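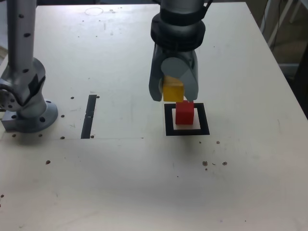
O cubo amarelo na garra, logo acima do vermelho, no quadrado marcado na mesa.

Vale a pena ensinar o braço à mão ou é melhor comando remoto? (empilhar dois cubos)

Pergunta de Giuliana Montoya, julho de 2022

Boa tarde a todos. Comecei há pouco a mexer com aprendizagem por demonstração e já ando desconfiada de metade do que leio. A tarefa é a mais batida de todas: pegar no cubo amarelo e pousá-lo em cima do vermelho, que fica dentro do quadrado preto. Gravei 82 demonstrações por comando remoto, com um segundo braço a servir de guia, e treinei a política com os valores por defeito do pacote Enach.

O resultado é fraco. O braço vai até ao sítio certo, desce, e depois ou larga cedo demais ou fica a tremer por cima do cubo de baixo até eu carregar na paragem. O erro treinado desce lindamente no gráfico, o que só me irrita mais.

No fórum do Diker garantem que o problema é a teleoperação e que, se eu agarrasse o braço e o levasse à mão (modo de compensação de gravidade), metade disto desaparecia. Outros dizem o contrário com a mesma convicção. Ninguém mostra números. Já pedi duas vezes e recebi um vídeo acelerado com música.

As minhas dúvidas:

1. Levar o braço à mão dá mesmo demonstrações melhores numa tarefa destas, ou é conversa?
2. Se gravar mais umas centenas do mesmo género, isto resolve-se por si?
3. Posso misturar demonstrações feitas das duas maneiras no mesmo treino?

Uso a pose da garra e uma câmara fixa virada para a mesa. Não tenho sensor de força. Orçamento para comprar um: zero.

3 respostas

Resposta de Umut Bozkurt

Grava mais. 82 é muito pouco. Eu com 2.000 não tive problemas nenhuns.

 Comentário de Giuliana Montoya: 2.000 de quê? Mesma tarefa? Mesmo braço? E "não tive problemas" quer dizer que acertava quantas vezes?

 Comentário de Umut Bozkurt: outra tarefa, mas o princípio é o mesmo.

Resposta de Edeltraud Sutter (aceite pela autora da pergunta)

Vou pela ordem das tuas perguntas, com o aviso de que só falo do que medi e que medi pouco.

Primeira. À mão sente-se o contacto. Quando o cubo de cima toca no de baixo, a pessoa percebe no pulso e pára. Por comando remoto sem retorno de força, estás a adivinhar pela vista, e nesta tarefa a vista engana muito, sobretudo se o operador estiver sentado sempre do mesmo lado da mesa. Até aqui dou razão à malta do Diker. O que eles costumam omitir é que, ao agarrar o braço, metes a mão e meio corpo dentro da imagem da câmara. A política aprende com uma mão que depois não vai lá estar. Dá para contornar, gravando a trajectória à mão e repetindo-a depois sozinha para captar as imagens, mas então cada demonstração demora o dobro e a repetição nunca sai igualzinha.

O momento que interessa é este:

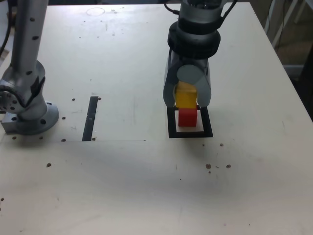

Amarelo entre os dedos, vermelho por baixo, dentro do contorno preto. Já pousou ou ainda não?

Olha bem e diz-me se o cubo amarelo já está apoiado. Eu não sei dizer só pela imagem, e se eu não sei, duvido que a rede saiba. O cubo de cima tapa parte do de baixo e a diferença entre "quase" e "já está" fica em poucos píxeis. Agora pensa no que fez o operador nesse ponto. Se umas vezes esperou, outras abriu logo e outras corrigiu um bocadinho para o lado, ensinaste três comportamentos para a mesma imagem. O tremor que descreves parece-me exactamente isso: o modelo a fazer a média das hesitações de quem gravou.

Antes de gravar seja o que for, vai às 82 que já tens e mede quanto tempo passa entre o fim da descida e a abertura dos dedos. Se os valores andarem todos espalhados, tens o culpado. No meu caso deitei fora quase metade do conjunto e melhorou, o que me custou bastante a aceitar depois de tantas tardes ao comando.

Segunda. Não, pelo menos não com mais do mesmo. Se o cubo vermelho ficou sempre no mesmo canto do quadrado, estás a gravar a mesma frase outra vez. Muda-o de sítio dentro do contorno, roda-o um pouco, e começa algumas demonstrações com a garra já por cima mas desalinhada. Essas últimas são aborrecidas e são as que mais ajudam.

Terceira. Podes misturar, mas não à balda. As velocidades são diferentes. À mão toda a gente anda mais depressa, e o modelo fica com dois ritmos na cabeça. Reamostra tudo para a mesma cadência e guarda uma etiqueta a dizer de onde veio cada gravação, para as poderes separar quando correr mal.

 Comentário de Giuliana Montoya: Fui medir as pausas. Há de tudo, desde abrir logo até quatro segundos parada, e reconheço-me nas de quatro segundos. Vou filtrar e volto cá.

 Comentário de Kirsty Blackburn: E avalia com tentativas a sério, com posições sorteadas antes de começares. O erro de treino a descer não te diz nada sobre cubos empilhados.

Resposta de Sekar Krishnan

Concordo com quase tudo o que a Edeltraud escreveu, excepto em deitar fora gravações. Em Ulcombe ficámos com 431 demonstrações, todas por comando remoto, e em vez de apagar cortámos só as pausas longas, deixando o resto da trajectória. Funcionou mais ou menos. Digo mais ou menos porque mudámos também a posição da câmara na mesma semana, portanto não ponho as mãos no fogo por nenhuma das duas coisas.

Quanto ao modo manual, cuidado com braços que têm atrito nas juntas. Empurras, não acontece nada, empurras mais, dá um salto. Fica tudo gravado. O guia da Shehata que tenho aqui na gaveta dedica duas páginas a dizer que é "intuitivo" e nem uma linha a isso.

 Comentário de Edeltraud Sutter: Cortar as pausas também serve, desde que não deixes um salto na posição dos dedos no ponto do corte. Vê isso junta a junta.

Este site utiliza cookies para melhorar a sua experiência. Ao continuar a navegar, aceita a nossa política de cookies. Aceitar | Gerir preferências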